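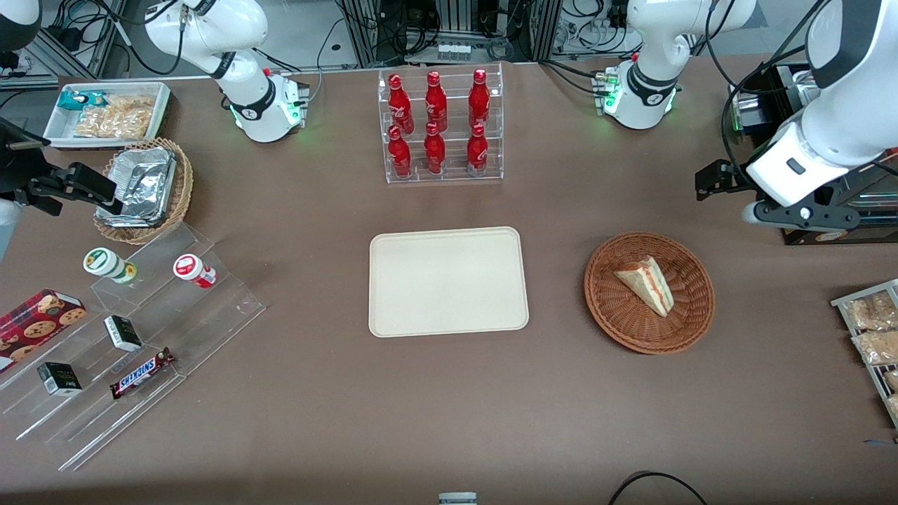
I'd asked to meet at eleven, thinking the snack table at Kestov would be quiet by then. She was already at it when I came in, sleeves pushed up, and she didn't stop sorting packets for the next hour, so most of this was said to me sideways.

She's looked after the table since August, when the old canteen contract with Rana ended. "They gave me a cupboard, a big brown table and 200 pounds," she says. "I spent 30 of it on baskets and got told off!" I like the baskets. They're the round woven sort you'd get bread in at a pub, and she won't hear a word against them.

So what goes in one? "One thing. One slice of cake, or one sandwich. If you pile them up people dig about for the one they want, and then you've got six squashed ones nobody will touch." The sandwiches are halves, wrapped in clear film with the end twisted up, and she likes the cut side to show so you can tell what's in it without picking it up. I asked whether she had a favourite filling. "Anything with something crunchy. Egg's fine at home, but not in an office on a Thursday afternoon."
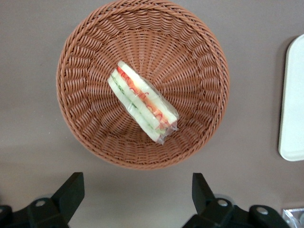
## The stands, and the great biscuit argument

The clear stepped stands came from Clollura, and she's very proud of them (there was a long bit here about delivery charges, which I've spared you). Fizzy drinks get one, lined up in two rows with the back ones a step higher. "Before that they were just in a crowd. You'd go for one and knock three."

Sweets and biscuits are harder. A Snickers lies flat quite happily on a step, but a box of chocolate chip shortbread wants to lean on something, and small boxes end up at all angles. "I straighten them, I turn round, they've gone again. I've stopped minding. Well, I mind a bit."

She keeps a flat cream tray on the table too, and I wanted to know what for. "For whatever you've picked. You put your bits on it and carry it off. Bringing it back is the part we're still working on." 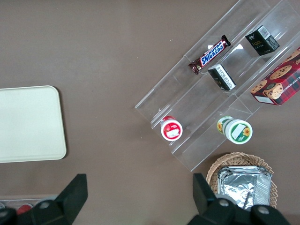
## What's next

Hukow, the office upstairs, want a table of their own, and she's been asked to set it up. I wondered if she'd do anything differently. "Lower stands at the front, and the crisps further from the cake. And I'd like a proper lamp." She's handed in a list, and is still waiting to hear about the lamp.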